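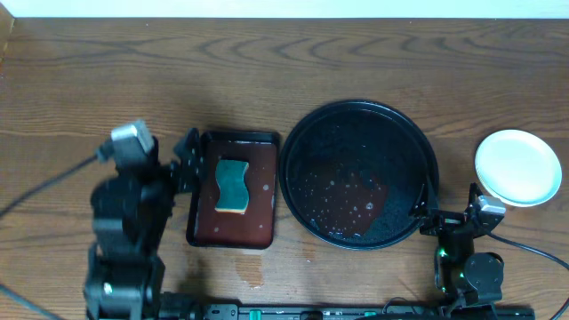 Re: seasoning, and the smoke alarm

Shahzad Siddiqui wrote:
> I've done the flaxseed oil thing twice now on my 12-inch and
> both times it came off in little flakes after a month. Is it me
> or is it the oil? Also how hot are people going? My oven tops
> out at 500 and my wife has opinions about the smell.

Shahzad, it's the oil! I went through the same thing with the skillet I got at the Grullby flea market (still my favorite, even with the wobble). Flaxseed goes on looking gorgeous, all shiny and black, and then one pot of chili and you're picking flakes out of your beans. I scrubbed mine back to bare metal and started over with plain canola, and it's been fine since last September.

You don't need 500 either. I do 450 for an hour with the pan upside down, then shut the oven off and go to bed. The part I kept messing up was using too much oil. Wipe it on, then wipe it off like you put it there by mistake, and then wipe it one more time with a clean rag. If it looks wet going in, it'll come out sticky, and you'll be back here complaining to us (which is fine, I like the company).

As for the smell, open a window and run the fan. Or do what I did and wait until everybody's out of the house.

Somebody asked off-list about the big pan for the Naveck potluck. Yes, I'm bringing it, and yes, I'm doing cornbread again, 2 batches, one with jalapeños and one without. Please don't anybody else bring cornbread, we had nearly 600 squares of it last year and I was eating it for breakfast until I couldn't look at it. What we're short on is anything green. A salad would be great, or those beans with the garlic that somebody made the time before!

Oh, and has anyone tried the chain mail scrubber from Skovo? I'm tempted but I've been getting by with coarse salt and half a potato, and I'm cheap.

Maham Baloch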